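**Re: [lultonby-users] Controller choice for the shelf task**

Rigoberto Mamani wrote, December 2022:

> We've had the Galton controller in the kitchen sim since May and I'm still not convinced it's better than Trirov for reaching up high. Has anyone run both on the same layout? I'd like to see the shelf and the board in one test, with the arm base left where it is. If you have numbers, please post them, even rough ones.
>
> Rigoberto

Rigoberto,

I ran both last week, on the kitchen corner with the marble counter and the high shelf. Same arm model, same base position, and the same list of start poses for each controller. I did 148 runs per controller before I stopped.

The bottle on the shelf is the harder of the two targets. The arm has to come up past the counter and still have enough wrist travel left to line the gripper up.
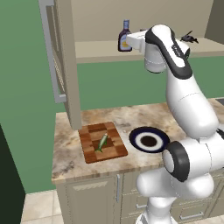
Galton gets up there faster, but it tends to arrive with the elbow low, and then it has to correct. Trirov takes a longer path and needs fewer corrections. Over the full set Galton finished the reach in 100 runs and Trirov in 121. Most of the Galton failures were timeouts, so a longer limit might close the gap. I left it at the Lultonby default.

For the board I used a plain hover test: bring the fingers down over the checkered cutting board, hold, and log the drift.
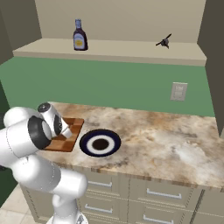 I couldn't separate them on that one. Both held within 6 mm and I wouldn't pick a controller on it. Galton was a bit smoother on the way down — you can see it in the joint logs if you plot the wrist.

Two things to watch if you repeat this:

- Trirov reads the joint limits from its own config and ignores the scene file. Mine were out of date and I lost a morning to it.
- Seed 1162 crashes the Restrepo grasp plug-in with either controller. Skip it for now.

I haven't tried a different gripper. Rocío Arango has the long-finger model working and said she'd put it on the shared drive, so that could be next. I can send the logs to anyone who wants them, but they're too big for the list.

Which version of Galton are you on? Mine is the current release, and the elbow settings may have changed since May.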